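Prellimon 桌面操作数据集 README(含线缆故障说明)

版本说明:2019年8月更新。这一版没有新增录制内容,改动集中在故障标记、索引文件和本说明。用过5月那一版的人请先看“故障经过”和“受影响的数据”两节,再决定是否需要重新训练。

维护:Leonie Gasser,Fistcombe 实验室

概述

Prellimon 是用手持夹爪录制的桌面操作数据。操作者手持夹爪,在圆桌上完成抓取、放置、扶正、翻转等动作,夹爪上的鱼眼相机记录画面,同时记录夹爪开合宽度和惯性测量数据。夹爪由 Berchtold 提供,采集程序是我们自己写的,名字叫 Lernness,下文提到的日志都是它输出的。

全部数据共2411段。每段对应一次任务,从操作者按下开始键起,到按下结束键止。任务中途放弃的段也保留,在索引里标为 aborted。

物体都是日常用品,有碗、塑料瓶、带盖玻璃罐等。桌面是白色的,反光比较强,顶灯在桌上会形成亮斑。我们没有做去反光处理,也没有对鱼眼画面做矫正,标定参数在 calib 目录下。

文件结构

index.csv:每段一行,包含段编号、任务名、操作者代号、状态、故障标记
video/:每段一个视频文件,按段编号命名
width/:夹爪开合宽度,带时间戳
imu/:惯性测量数据,带时间戳
calib/:相机内参和畸变参数
logs/:Lernness 的原始日志,未删改
tools/check_sync.py:检查视频与宽度数据是否对齐的脚本

采集布置

录制时桌边有一到两人。夹爪的数据线从手柄尾部引出,经过一个转接盒,再接到采集主机。早期的布置里,转接盒直接放在桌面上,线也从桌面上走。这样接线方便,换夹爪时不用弯腰去找接口,当时没有人觉得有问题。 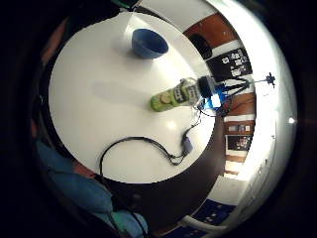
转接盒的接头没有锁紧螺丝,靠插拔力固定。线从正上方拉的时候很牢,从侧面拉就会松。操作者伸手去够桌子另一侧的物体时,线会被带着横向移动,接头承受的正好是侧向力。单独看每一次拉动都很轻,接头也没有完全脱落过,所以主机端一直显示“已连接”。

视频走的是另一根线,不受转接盒影响。

故障经过

5月那一版发布后,有使用者来信说,部分段里夹爪已经合上了,宽度曲线却还停在张开的位置,过一会儿才降下来。我们最初以为是对方读取时用错了时间戳列,回信请他改用 t_host。他改了以后现象还在。

我们随后在本地重放了他列出的段,确认问题出在数据里。宽度数据相对视频最多滞后300毫秒。同一段内滞后量并不固定,往往开头正常,中间某一刻突然变大,之后保持到段末。

查日志时发现,每次滞后变大之前都有一条串口重试记录。接头接触不良时,转接盒会丢包并重新握手,丢失期间的数据先存入缓冲区,恢复后再补发。Lernness 给宽度数据打时间戳用的是主机收到的时刻,补发的数据因此全部带上了偏晚的时间。缓冲区在段内不会清空,后面的数据也就一直排在队尾。

这里面有两个错误。一个是接线方式,一个是 Lernness 的时间戳逻辑。第二个错误更早就存在,只是接触良好时看不出来。重试记录在日志里的级别是 info,采集界面不显示,操作者在现场没有机会发现。

安全方面

夹爪本身没有外部驱动,合拢靠手扣扳机,故障期间没有人受伤,也没有设备损坏。但是有一件事需要写下来:用早期数据训练出的策略在机械臂上试跑时,夹爪合拢偏晚,机械臂已经开始抬升,玻璃罐被夹住罐肩后侧向滑出,滚到桌沿才被挡下。罐子没有碎。那次试跑时操作员站在机械臂的工作范围以外,急停按钮在手边,按规程停机。此后在确认数据对齐之前,试跑一律不用玻璃物体。

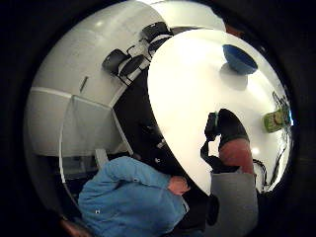
图2 圆桌旁的操作:戴黑手套的手靠在桌面上,桌面右侧有黑色细线,碗放在靠右上的位置。

受影响的数据

用 check_sync.py 对全部段做了检查,共有221段被标为不同步,index.csv 中 sync_flag 一列的值为 1。其余段该列为 0。脚本的判断方法是比较视频中夹爪指尖间距的变化时刻与宽度曲线的变化时刻,任意一次开合的差值超过阈值,整段就标为不同步。

被标记的段没有删除。视频和惯性数据是正常的,只做视觉预训练的话可以继续使用。需要宽度数据的任务请跳过这些段。

我们试过对滞后做事后补偿,即根据日志里的重试记录把后面的时间戳往前移。简单情况可以恢复,一段内出现多次重试的就不行,补发数据的边界在日志里分不清。补偿后的版本没有放进发布包。

有8段的判断结果不可靠。这些段里手或物体长时间挡住指尖,脚本找不到可用的开合时刻。它们的 sync_flag 记为 2,没有计入上面的数字。Leonie Gasser 人工看过一遍,认为看不出明显滞后,但也没有足够依据把它们改成 0。请使用者自行决定。

各任务受影响的程度不一样。需要跨过桌面取物的任务里标记最多,在近侧原地翻转的任务里很少。按 sync_flag 过滤以后,任务分布会发生偏移,远侧取物的比例下降。训练时如果按任务采样,需要重新计算权重。

玻璃罐任务

玻璃罐相关的段需要单独说明。罐身反光,又有弧度,靠近相机时会遮住很大一部分画面,指尖常常只露出一小截。check_sync.py 在这类段上的误报比其他物体多。我们调低过阈值,结果漏报增加,最后还是用了原来的阈值,宁可多标。如果只关心玻璃罐,可以参照 logs 里的串口重试记录再筛一次:段内没有重试记录而 sync_flag 为 1 的,多半是误报。
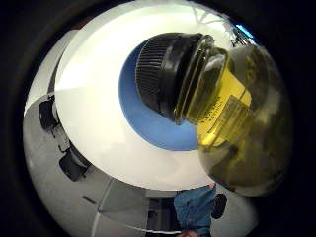

图3 近距离的玻璃罐,黑色罐盖朝左上方,盖后可见蓝色圆形,罐肩有黄色标签。

罐上的标签没有做遮挡处理。鱼眼边缘的文字变形很大,大多数画面里读不出来,不建议用来做文字识别。

已做的修改

转接盒从桌面移走,固定在桌腿内侧,接头换成带锁紧螺丝的型号。线从操作者身后绕过,在手柄尾部用魔术贴留出一段余量。
Lernness 改用夹爪端时钟打时间戳,主机收到时刻另存一列,仅供排查。
串口重试记录升为 warning,出现时采集界面变红并发出提示音,当前段自动标为待查。
每次开录前增加一个检查动作:对着相机连续开合夹爪三次,脚本当场给出对齐结果,不通过不能开始录制。

以上修改只对今后的录制有效。本发布包里的段全部是修改之前录的,文件里没有夹爪端时钟这一列。

尚未解决的问题

惯性数据也经过同一个转接盒,理论上应当有同样的滞后。我们抽查了若干被标记的段,惯性数据看起来正常,原因可能是它的优先级较高,缓冲区里先发。没有逐段验证过,对时序要求严格的工作请不要默认它是对齐的。

index.csv 里的任务名有少量前后不统一,例如同一任务有时写 bottle_upright,有时写 upright_bottle。这一版没有改,怕影响已经按旧名写好的读取代码。

画面中会出现操作者和旁边人员的手臂、衣服和腿部。参与者都签过同意书。如果发现能辨认出面部的画面,请把段编号告诉我们,我们会在下一版里撤下。

使用方法

先按 sync_flag 过滤,再读取数据。自己做过裁剪或重采样的,请在处理之前运行 check_sync.py,处理之后再运行会得到错误的结果。脚本需要原始帧率的视频。

报告问题时请附上段编号、所用版本和读取的时间戳列名。只说“曲线不对”我们很难定位,第一次来信时就因为没有问清列名多花了几天。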